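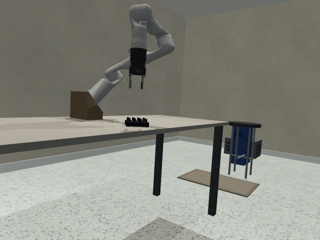 A first robot cell is usually budgeted from the arm outward, and the budget usually fails at the bench. Inel, a contract assembler of connector blocks and small terminal parts, began its plan for a second cell in May by writing down everything except the arm. The method came from Graça Pacheco, who runs process engineering there and had overspent on the first cell. Her planning group works in simulation until the purchase order is drafted, and the model is kept sparse on purpose. A white jointed arm stands on a sloped wooden block at one side of a long table, with the gripper open over a low black part that has four upright prongs. Every object in the model must have a line in the budget, or a note stating that the plant already owns it.

The rule sounds like bookkeeping. Its effect is on geometry. In the first cell, the riser under the arm was treated as a shop job and left out of the layout. When the real riser was made, it was taller than the value used in the reach study, and two taught positions had to be moved. The rework took 30 hours of technician time, none of it planned. In the second cell the mount was modeled before the arm was chosen, and the three candidate arms were compared on the same mount, at the same height and angle.

The candidates came through two integrators, Lellach and Heydari. Both quoted a complete cell. Both were asked to quote again with the price divided into arm, end effector, mount, bench, guarding, software, installation and training. Lellach returned the divided quote within the week. Heydari returned it with guarding and installation combined, and was asked a third time. Pacheco regards the split as the most useful document in the file.

"The total is a number you can only accept or reject," she said. "The lines you can work on."

What the lines showed

Three differences between the quotes were large enough to change the decision.

The first was the end effector. Lellach had included a general-purpose parallel gripper with standard fingers. Heydari had included a gripper with custom fingers and charged for two design revisions. On paper the standard fingers were the cheaper choice by a wide margin. Pronged parts are awkward to grip, however, and the approach has to be checked at the height where the finger passes the prong tips. A finger that clears the part by a comfortable margin in a drawing may clear it by very little once mount tolerance, wrist error and part position error are added together. Inel ran the stack-up for both sets and found that the standard fingers could be used only if the part was located by a nest.

That moved cost from one line to another. A nest has to be designed, machined, inspected and kept in spares. The plant makes several block lengths, and each length would need its own nest or an adjustable one. The adjustable nest was quoted separately by Skurkel, a fixture shop that Inel has used for hand assembly tooling, at $1,770 including one set of wear strips. Custom fingers with no nest came out slightly lower over the first year and higher after that, as fingers wear faster than nests do. The group chose the nest.

The second difference was bench stiffness. Heydari's bench was a welded frame bolted to the floor. Lellach had assumed the customer would supply a table. Light tables are common in simulation work and common in real cells that were planned in simulation, and they are a frequent source of trouble. An arm stopping at speed puts a sideways load into the tabletop, and on slender legs that load appears as movement at the part. The physics model used for layout treats the table as fixed. It will show a clean approach every time, whatever the legs look like.

Inel did not buy the welded frame. The group limited the acceleration in the last stage of the approach, accepted a longer cycle, and specified a plain steel bench from a catalog with cross bracing added in house. The bracing material cost $575. The slower approach was entered in the throughput table before the decision was signed, so that no one would later be asked to recover it.

The third difference was software. Both integrators offered a simulation license as part of the package, and both licenses expired after the first year. Renewal was missing from both quotes until it was requested. 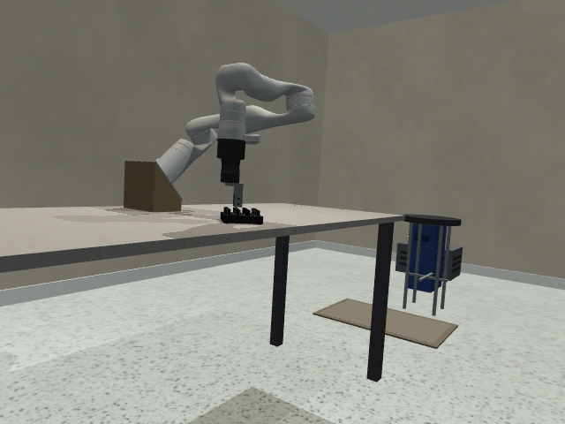 The approach check at the part, with the wrist turned down and the finger just above the pronged block.

The approach check deserves its own line in any plan of this type, and few plans have one. It is the stage at which the arm is brought down over the part in simulation and the joint positions are recorded for each candidate path. A jointed arm can often reach the same point with its links folded in several ways. Some of these leave the elbow close to a wall or to equipment standing beside the bench. Others put a wrist joint near its limit, so that a small change in part position forces a large movement elsewhere in the arm. Inel required each integrator to submit the folded shape of the arm at pick height together with the reach figure. A reach figure alone was not accepted.

The work took longer than the group had allowed. The plan called for up to 100 approach runs per candidate. The limit was reached early for the first arm because the part position was being varied in steps that were too fine, and the step size was then increased for the other two. Pacheco has since fixed the step size at half of the expected position error of the fixture. She considers anything finer to be paid time with no return.

Floor space is a further item that the model settles cheaply. Auxiliary equipment placed next to a bench tends to be drawn as a box with no service access. Inel's layout standard calls for side panels with slats or vents to be kept clear on both sides, and for the clearance to be drawn as a solid so that nothing can be put into it by accident. The standard adds width to the cell. In the first cell the clearance was left as a note on the drawing, and a cabinet was standing in it by the second month.

Order of purchase

The buying sequence was also changed. Most plants order the arm first because it has the longest lead time. Inel ordered the nest first, as a single sample, and measured it. The measured values replaced the assumed values in the model, and the approach check was repeated for the selected arm only. The bench came next, then the mount. The arm was released last, on a purchase order that named the mount drawing and its revision.

The cost of this sequence is calendar time. The saving is harder to state, and Pacheco declined to put a figure on it until the cell has run through a full changeover of block lengths. She did give the contingency. The first cell had carried none at all. The second carries a contingency on the fixture, installation and training lines, and none on the arm, where the price is fixed by quote.

Lellach received the order. Heydari's quote was retained in the file, with its guarding and installation lines now separated, and will serve as the reference for the guarding on the next cell.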